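Is the Terkier open day worth going to with a 12-year-old?
Posted in Cisville > Things to Do

My daughter likes robots and we saw a flyer for the Terkier open day in March. It says there are hands-on demonstrations. Does anyone know if visitors get to try anything, or is it mostly talks? We would be driving from Nudard and would rather not do that for a slide show.

Witkowska71

Bartosz Borkowska
I went last year. There are talks upstairs, which you can skip. Downstairs people work with hand-held grippers at ordinary tables. You hold one in each hand and pick up everyday things. Glasses are harder than they look.

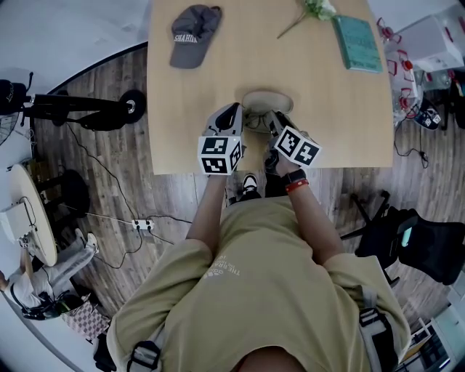
Practical points from my visit:

1. Go before 11 in the morning. The wait for the grippers was 4 minutes when I got there and over an hour by lunch.

2. Kids could try them if they were 10 or older. Check that this hasn't changed.

3. Parking is at 132 Mill Road, behind the building. The front lot is for staff.

4 people found this helpful

dlk_nudard
its free but you have to sign up. we didnt and got turned away

Witkowska71
Thanks both. Signed up for the 10:00 slot.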